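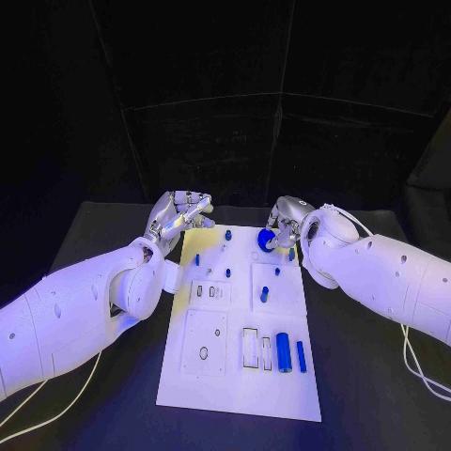
*The practice board on the bench, with the blue ring in the right hand.*

# Making a peg board for a two-handed robot

We build our robot in the Dullberg shared workshop, and after the arms could move without hitting each other we needed something for the hands to do. I made this board in one weekend. If you have a 3D printer and patience with a file, you can make the same.

## What you need

- a flat white board, rigid, which does not bend when you press the middle
- blue filament for the pegs, cylinders and ring, white for the plates
- a few small metal pins
- double-sided tape
- black cloth for behind the table

I keep all files in a folder called Himen. The name means nothing, it was the first free one.

## 1. Print the pegs first

Print the pegs before you draw the holes. My printer makes round things a little too thick, and my first holes were drawn from the numbers in the file. No peg went in. Now I measure the printed peg at 2 places with a caliper and draw the hole from the bigger number.

Print pegs standing up, slowly. A lying peg gets a flat side and it will turn in the fingers.

## 2. Make the plates

Vary the shapes. My set has a small plate with three narrow slots, a larger square one that carries pegs, a big one with an oval hole and a small round hole, and two rectangular frames of different width. The slots are harder than they look, so leave them for later in your training.

File the edge of every hole. Rosalind Boateng, who wrote our grasping code, asked me also for a small chamfer on the peg ends, and it helped very much.

## 3. Lay out the board

Put everything down without tape and move each arm by hand to each part. Both hands must reach the far edge, and there must be free space between neighbours for the fingers. Then fix the plates with tape. Do not glue! I have changed my layout 7 times already.

Leave some parts lying on their sides. Picking up a lying rod is a different exercise from lifting a standing peg.

## 4. Table and light

Use a dark matte table and hang the black cloth behind. White board on dark table is easy for the camera to find. Watch for lamp reflections on the board; a yellow patch near the upper left gave us trouble, and Kenneth Calimlim proposed to turn the lamp to the wall.

Check the cables too. Move each arm through its full path at low speed and see that no loop of cable can pull a peg over.

## 5. First exercise

Start with the ring. Bring it above the board, stop, and only then go down. We run it at 40 percent speed. If the ring tilts, correct the grip before you correct the position.

The pins I would leave for last. We have not managed them well yet, and when we do I will add the settings to this page.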